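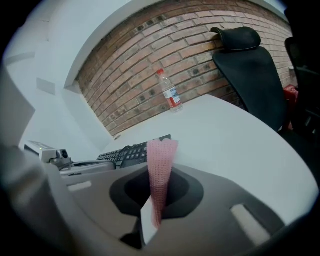

Figura 2. Posto de trabalho com teclado preto sobre secretária branca e garrafa de água de plástico transparente junto à parede.

4.2 Objetos de uso pessoal nas secretárias

A segunda parte do levantamento decorreu em maio, nos escritórios da Mernen em Jultport, e abrangeu 41 postos de trabalho. Em cada posto registaram-se os objetos pousados no tampo e a zona que ocupavam: frontal (ao alcance do antebraço apoiado), intermédia ou posterior (junto à parede ou ao painel divisório). Os objetos guardados em gavetas ficaram fora da contagem, tal como os cabos.

Na tipologia de Uddin, que seguimos com pequenas alterações, a garrafa de água pertence à classe dos objetos de consumo, a par das canecas e das embalagens de comida. O teclado é classificado como equipamento fixo, mesmo quando não está preso à mesa, pois os ocupantes raramente o retiram do lugar. A Figura 2 mostra uma garrafa na zona posterior, colocada ao alto para lá do teclado. Em roughly metade dos postos com garrafa encontrámos esta mesma colocação; nos restantes, a garrafa estava ao lado do teclado ou, em dois casos, em cima de papéis.

A distância à parede foi medida com fita, a partir da base do objeto. Considerou-se posterior tudo o que estivesse a mais de 50 cm do bordo da frente. O critério funciona bem em tampos retangulares, mas levantou dúvidas nas mesas de canto do piso inferior, que foram classificadas por dois observadores em separado.

Os ocupantes entrevistados referiram sobretudo o receio de entornar líquidos sobre o teclado. Alguns mencionaram também a regra interna que pede tampos desimpedidos ao fim do dia, aplicada com mais rigor à quinta-feira, quando é feita a limpeza. Não foi possível separar o efeito desta regra do hábito individual. No edifício da Warnance, onde não existe regra semelhante, as garrafas apareciam mais perto do bordo da frente (ver secção 4.3).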